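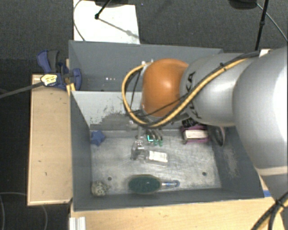 Hi all,

Thodoris Mitsotakis-Vlachou wrote:
> Our cell has started throwing joint 6 torque faults in
> the middle of a pick, always reaching down into the bin.
> Restart clears it, then it's back an hour or so later.
> We've swapped the gripper and lowered the payload
> setting, no change. Has anyone seen this on a KUKA?

Yes! We lost most of January to the same thing, and it was the cable bundle. Ours goes past the wrist in a big loop, and whoever strapped it down (me, sadly) left too little slack for the steep picks near the bin wall. The wrist would turn, the loop would pull tight, and the controller decided we'd hit something.

I went back through the log and found 804 faults in 3,287 picks, nearly all with the wrist turned the same way. So sort yours by wrist angle before you buy anything else – I wish I had.

The fix was moving one cable tie and limiting the wrist turn in the planner. Please power down and lock out before you get your hands in there, I got lazy once and the arm had a pick queued. No harm done, but I had to sit down for a bit.

Also check the jacket where it rubs on the housing. Ours was worn nearly through on the Bickerstaff cable, and the Hovby one next to it was fine.

What does your loop look like at full turn?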